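Skarkness Boards > End Effectors > Handheld
Thread: Anorus pair, left fingers no longer meet square

slotted_nut
Posted 9:14 PM

I look after one pair of Anorus handheld grippers. The left one has developed an opinion. When I squeeze the trigger the fingers close, but the tips touch before the base does, and there's a sliver of daylight near the bottom you could mail a letter through. The right one is fine and very smug about it.

So far I have:
- taken both fingers off, cleaned the slots in the side frames, put them back
- swapped the fingers left to right (the daylight stayed where it was)
- tightened everything that has a screw head, which made it worse

The log says 605 closes since the last teardown. The Culumum checklist says teardown every 1,000. I resent this.

pinch_point
Posted 9:31 PM

Tightening everything is your problem. The side frames are supposed to float a hair until the fingers are seated. Back the frame screws off half a turn, close the fingers on a flat steel ruler, hold the trigger down, then snug them up alternating sides. If you do one side all the way first it walks.

And wipe the lenses after. You've had your thumbs on them. Everybody's had their thumbs on them.

dry_lube_only
Posted 9:40 PM

Disagree with the ruler. Too thin, and it's happy to lie at an angle. I use a 2 mm shim the full width of the finger. Also, if swapping fingers changed nothing, I'd look at the pivot before blaming the frames. Does the trigger feel gritty on the last bit of travel?

slotted_nut
Posted 9:52 PM

Gritty, yes. Like stepping on one cornflake.

dry_lube_only
Posted 9:55 PM

Lint. Pull the pivot pin and look behind the washer. If you find enough for a sweater, send me a sleeve.

pinch_point
Posted 10:03 PM

Fine, it may be lint, but you still have to reseat the frames after you pull the pin, so you'll be doing my step anyway. With a ruler.

vidal_cell_survivor
Posted 10:20 PM

Coming from a Vidal cell where a finger change means a lockout tag and two signatures, this thread is like watching people fix a toaster in the bath. Carry on.

Only thing I'd add is don't oil it. Oil and fabric make felt. Dry film on the pin, none on the fingers, and write the number down in your log so the next teardown isn't a seance.

slotted_nut
Posted 11:48 PM

Lint. A gray ring of it packed behind the washer, very tidy, as if it paid rent. Pin cleaned, dry film on, frames floated and snugged on a shim (sorry, pinch_point). Fingers meet top to bottom. I did 111 closes on a rag at the desk and the daylight hasn't come back. I'm putting lint check at every 500 on my own list, whatever Culumum thinks.

Yellow fingers, green bed, black laundry: 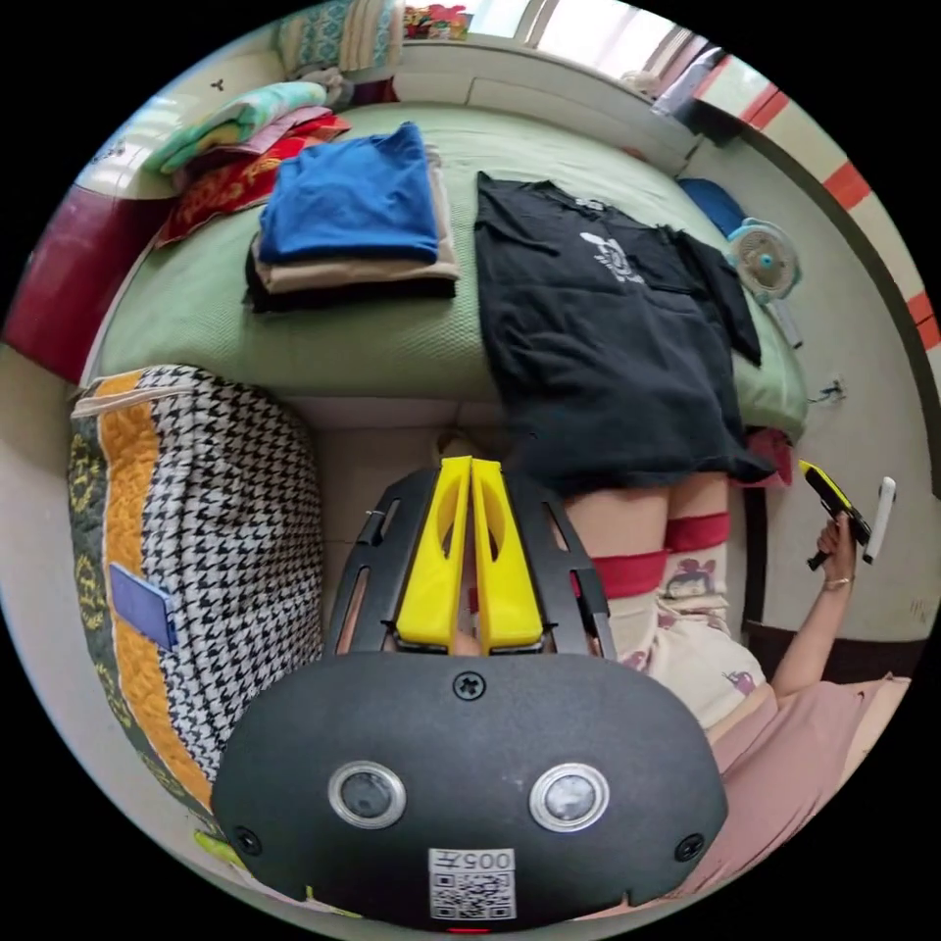
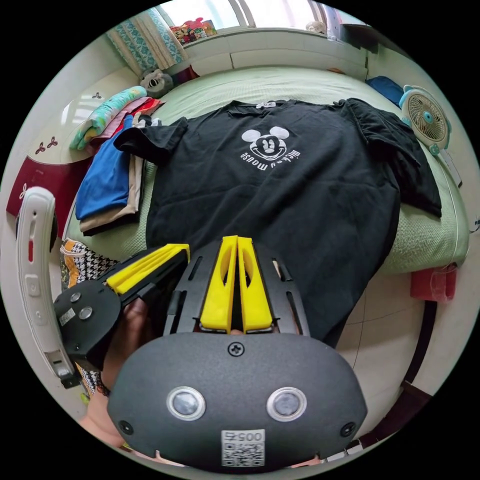
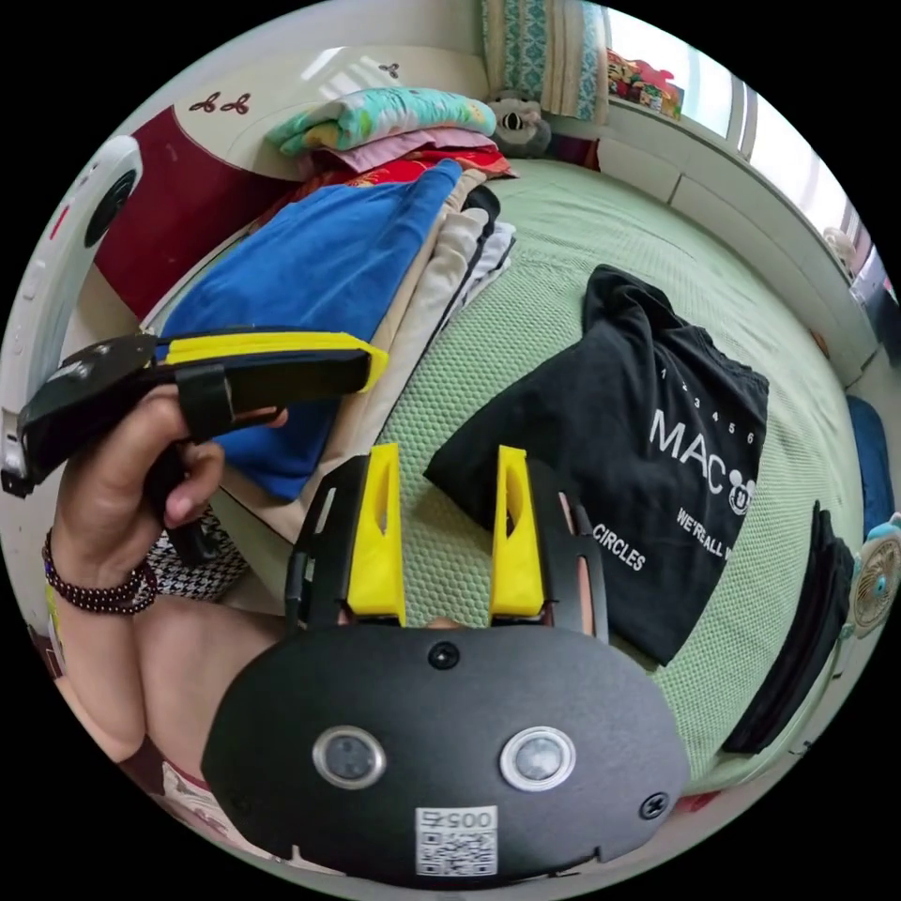
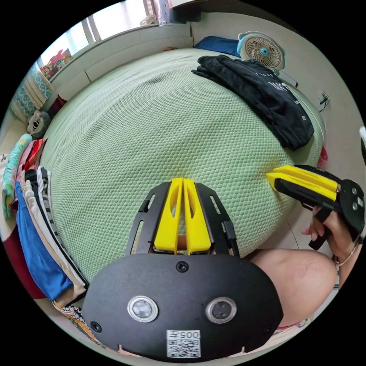 pinch_point
Posted 12:06 AM

Every 500 is still too long if you're on fabric all day. I'd pull the pin at 300 and get it over with. And do the right one while the driver is out. It has the same washer, and it's been listening to all this.

dry_lube_only
Posted 12:11 AM

300 is excessive, you'll wear out the pin bore just by visiting it. Squeeze it slowly each morning and pull the pin when it feels like cornflakes. Agree about doing the right one now.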